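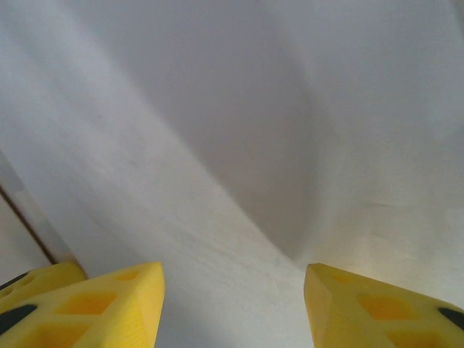 Recycle Bin icon won't update

dotadia80
I empty the bin and the icon still shows it full until I hit F5. Windows 7, it's been doing this since December. Driving me nuts!

Clelden
Rebuild the icon cache. Delete IconCache.db and reboot – fixed mine in two minutes.

zodside
I'd leave the cache alone. Check the registry first, the ",0" is probably missing after the icon path.

Clelden
Why send someone into regedit for an icon??

dotadia80
Tried the cache, no change. Where's this ",0" supposed to go?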